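Logging and Paper-Editing a Making-Of Documentary

Updated April 2024

This page covers the stage between the end of the shoot and the first assembly of a making-of documentary: ingesting the material, logging it, transcribing the interviews and building a paper edit. It assumes a feature-length film as the subject, one editor, one assistant, and a mix of on-set footage and seated interviews. The worked material comes from Tinier, a documentary about the production of the period drama Daneshvar. Logging was done in Memix and the paper edit in Peseo, but any logging database and any text editor with tables will do the same job.

Before you start

You need the following:

The full set of camera cards or drive copies, with checksums
The sound recordist's files and reports
The call sheets for the feature, one per shooting day
The final shooting script of the feature, with scene numbers locked
A spreadsheet or database that can export plain text

If the scene numbers were changed after the shoot, get both versions and make a two-column conversion list. Crew members in interviews will use the old numbers. The editor of the feature will use the new ones.

Step 1. Set the reel numbers

Give every card a reel number before anything is renamed or moved. Use three digits, starting at 001. A three-digit field stops at 999, which is enough for most projects of this size. If you are also digitizing old tapes, reserve a block for them. On Tinier, camera cards ran from 001 and archive tapes started at 700, so the source of any clip was clear from its number.

Do not reuse a number, even if a card turns out to hold nothing. Enter it in the log as blank and move on.

Step 2. Check frame rates

On-set documentary footage is often shot by more than one person on more than one camera. Sort the clips by frame rate in Memix (View, then Columns, then Rate) and look for odd ones. Nominal 24 and true 23.976 are the usual pair to be confused, and some software shortens the second to "23" in narrow columns. Widen the column and read the whole value.

Decide on the project rate now. Match the delivery requirement, and convert the minority material once, at the start, from the original files. Keep the originals online under the same reel numbers with the suffix _O.

Step 3. Log on-set footage by scene

Watch everything at normal speed once. For each clip, fill in five fields:

Reel
Timecode in and out
Scene of the feature being filmed
Who is on screen, by job
Content, in one line

Keep the content line factual. "Director and camera operator disagree on lens, scene 41" can be searched. "Great tension" cannot. If you want to mark a clip as strong, use a rating field and leave the content line alone.

Clips where no scene can be identified should be checked against the call sheet for that day. If the call sheet lists more than one scene, enter all of them with a question mark. Somebody on the feature crew can usually settle it from the wardrobe.

Step 4. Transcribe the interviews

Run automatic transcription first, then correct by ear. Correct the names of people, places and equipment in full. False starts and repeated words should stay in, as the editor will need to know whether a sentence can be cut cleanly. Mark them with a double hyphen.

Insert a timecode at the start of every answer and at every change of subject inside a long answer. Peseo reads timecodes in square brackets at the start of a paragraph and ignores them anywhere else, so start a new paragraph each time.

Overlapping speech gets its own line with the tag OL. An answer with OL on its first words cannot be used without the question, and the tag will save you from finding this out in the timeline.

Step 5. Build the paper edit

Open a new table in Peseo with four columns: order, source, words, picture. Paste the interview passages you want into the words column in the order you want them. Leave the picture column empty on the first pass.

Work in sections of the story and ignore the schedule of the shoot. A making-of film tends to be drafted day by day, and the draft then has no reason to continue once the most interesting day is over. Useful sections for this type of film are development, casting, the first week, the main setback, the end of the shoot, and the release. Tinier put its setback, the loss of a location, at the front and returned to it later.

Read the words column aloud against a stopwatch. A 900-word section comes out at six minutes at 150 words a minute, before any scene is allowed to play on its own. Trim at this stage. Cuts in a table take seconds.

On the second pass, fill in the picture column from the on-set log. Enter reel and timecode, not a description. Where there is no footage for a passage, write GAP. Count the GAP rows at the end and sort them by type: stills, documents, clips from the feature, or new interview.

Step 6. Plan the pickup interviews

The GAP list tells you which questions to ask in a second round. On Tinier the second round was held in June, after the paper edit had been read twice by the director.

Match the first round as closely as you can. Pull a still from each earlier interview and note lens height, eyeline direction, key side and clothing. Bring the same microphone type and record one minute of room tone before the subject sits down.

Ask for the whole question in the answer. Keep each session under an hour and put water within reach of the chair, outside the shot. Dry mouth clicks are slow to remove in the mix. Check the table for containers before each take, as a bottle that comes and goes between answers is a continuity error you will have to cut around.
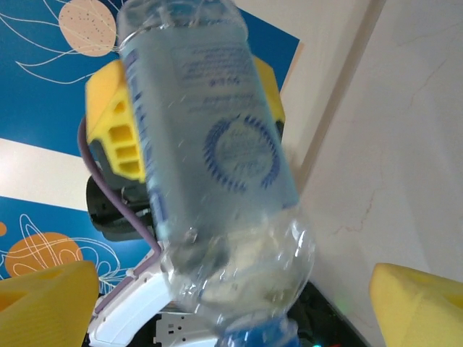

Bottled water with a blue screw cap.

Log the new interviews on the day they are shot. Continue the existing reel numbers, and add the letter P to the source column in the paper edit so that pickup lines can be found and compared with the first-round lines beside them.

Step 7. Export to the timeline

Export the table from Peseo as a tab-delimited file, then import it into Memix with "Match on reel and timecode" selected. Memix will write an edit list. Open the list in the editing software and relink to the project-rate media, leaving out the _O files.

Common errors at this point:

Clips offline: the reel number in the table has lost its leading zeros. Set the source column to text and export again.
Audio drifts during long answers: a clip was converted in picture but not in sound. Go back to step 2 for that reel.
Passages in the wrong order: the order column was sorted as text. Change it to number.
Rows missing: a row marked GAP is skipped by default. Turn on "Insert slug for empty source" to hold its length with black.

Play the assembly through once without stopping before you change anything. Enter notes against timecode in a copy of the paper edit, and keep the first version locked for reference.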